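Print | E-mail

I made the red punch again for Valbona's birthday in December. I boil two quarts of water, steep the hibiscus, add sugar and let it cool – 27 minutes by the stove clock.
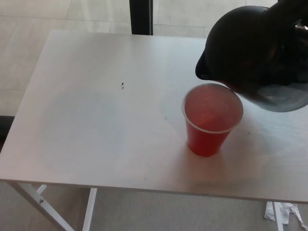 Red punch on the white table.

Volker says it needs more lemon. I left it alone this time and cut the sugar to 200 grams.

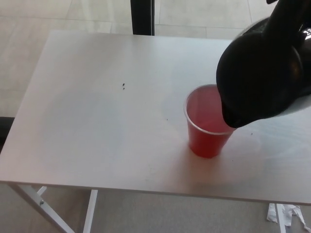 Damir likes his with ginger ale, so I kept a bottle back for him. The cups came from the discount store in Clivby, 46 to a sleeve.
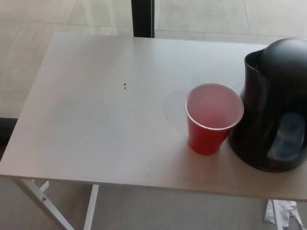
I still have to wipe down the table and find the big bowl. Vesela had it last – I'll call her tonight.

Last updated: January 20, 2018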